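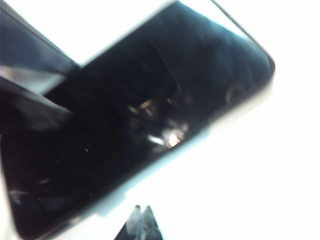 Hanyu Lü wrote under the last induction review that power ratings are the least useful number on the box, and that what a single hob needs to be judged on is how it behaves at the bottom of its range. The point is a fair one and I have arranged this test accordingly. The Grerano Flotum is a portable single-zone induction hob rated at 2000 W. I have used it daily since November, mostly for sauces, rice and small quantities of stock, and for three weeks as the only cooking appliance in the house while the main cooker was out.

Construction

The top is a single sheet of glass with no raised trim, bonded to a plastic lower housing. Spills run off the edge if the worktop is not level, so I would have preferred a shallow lip. Four rubber feet keep the base clear of the surface and do not slide. The air intake is underneath and the outlet is at the rear. Grerano asks for a clear gap behind the unit, and with the back pushed against a tiled wall the fan went to full speed within minutes and stayed there.

The mains lead leaves from the rear left corner and is fixed. It is too short for my kitchen by the width of a bread bin. A detachable lead would have added little to the cost and would make the hob easier to store on its side.

Controls

Touch controls only. There are separate keys for power, timer and temperature mode, plus a lock. They respond reliably to a dry finger and poorly to a damp one, as on most hobs of this type. The power key must be held for a second before the unit comes on, which prevents accidental starts. The lock does not disable the off key, and I consider that correct.

The display shows the power level in steps, not watts. There is no way to see the actual draw without a plug-in meter. The timer counts down to switch-off and cannot be used as a plain reminder.

Heating pattern

The coil is smaller than the printed ring suggests. I heated a thin film of water in a flat steel pan with a 19 cm base and watched where bubbles first formed. They appeared in a band well inside the edge of the pan, with a cool spot in the middle. In a thick-based pan the effect is slight. In a light frying pan it is enough to brown a pancake in a ring. My Hellwig sauté pan, with its heavy layered base, evened this out after a few minutes of preheating at a middle setting.

Very small pans are a weakness. A one-person coffee pot was not detected at all, with or without centring it carefully. A small enamelled milk pan was detected only when it sat exactly in the middle, and the hob cut out with a beep each time the pan moved.

Low power

On its lowest three settings the Flotum does not reduce its output continuously. It switches on and off. On the lowest setting the on period is short and the off period is long enough for a small amount of milk to go from simmering to still and back again. Custard can be made, but it needs constant stirring and a heavy pan. Melting chocolate directly in the pan was unsuccessful twice. From the fourth setting upwards the output is steady and the hob becomes a pleasant thing to cook on.

The Danton I used before this one pulsed as well, but on a shorter cycle, and the effect in the pan was much smaller. For anyone who makes a lot of sauces this difference matters more than anything else in this review.

Temperature mode

The sensor sits under the glass at the centre of the coil, so it reads the glass and lags behind the pan. With the hob set to 100 degrees and a covered pan of water on it, the water never reached a full boil and settled a little below it. With oil set to its frying step, a probe thermometer showed an overshoot to 182 degrees before the reading fell back. Treat the displayed figure as a setting and use a thermometer for anything that needs accuracy.

Noise

The fan has two speeds. The lower one is comparable to a desktop computer under load. The higher one is intrusive in a small room and continues for several minutes after cooking ends. Some pans also produce a high whine near full power. Changing to a one-piece cast iron pan removed it.

Cleaning

A damp cloth removes most marks. Boiled-over starch needs a scraper and should be left until the glass has cooled. Fingerprints show under any direct light and I have stopped wiping them off between meals. The underside intake grille collects dust and grease and cannot be removed, so I use a dry paintbrush on it once a month with the plug out.

Comments on the draft

Jussara Conceição asked whether the unit remembers its last setting after a power cut. It does not. It comes back in standby and has to be started by hand. She also asked about the timer limit in temperature mode. It is the same as in power mode, and the hob switches itself off at the end of it with a long beep that cannot be silenced.

Verdict

Suitable as a second hob for boiling, frying and one-pot meals in medium or large pans. Unsuitable for small pans, and a poor choice for delicate work at low heat unless you already own a heavy pan. Grerano's guarantee covers the electronics but excludes the glass. I have kept mine and moved it to the utility room, where it does the stock and the rice.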